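Tape marks and reset rules for tabletop pick and place

cs_katona
We're writing the station rules for Plevden and I'd like opinions on one point. The draft says every object goes back to a tape mark between runs, same mark every time. Gergely wants it strict. I'm not sure.

gergely_i
Strict, yes. With 34 runs per shift and two operators you need a start position you can check later. Without marks you get drift toward whatever is easiest to reach.

bpollock
Disagree. If the cups always start in the same place, you test one layout 1000 times. We did that at Stiltano and the arm missed as soon as somebody moved the table. Marks should bound the area, and objects go anywhere inside.

gergely_i
Then how do you compare two runs?

bpollock
Log the layout. One still before each run, saved under the run number. Takes up to 13 seconds.

szveres
Both can work, but write down which one you use. Our old sheet said "use the marks" and half the crew read it as corners and half as object spots. Also put the tape colors in the rule. Red and blue mean nothing to a new person if it isn't on the sheet.

cs_katona
OK, colors go in. What about personal items? The draft has no phones on the table unless the phone is a task object.

bpollock
Keep that, and add that a task phone goes on the object list like the cups do. Our list for the sorting station has large cups, small cup, bottles, phone.
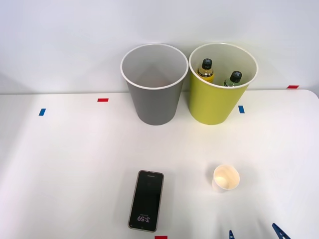

Same for anything that holds something else. If bottles start inside a cup, the sheet should say which cup, or the next operator will set them out separately and you have two different tasks under one name.

gergely_i
Agree on that part. I still want fixed spots for the first block of runs.

szveres
Fixed for the first block, then free inside the marks. Put the switch in the log. We had to throw out run 1317 over that.

cs_katona
I'll write it that way and post the new draft in August.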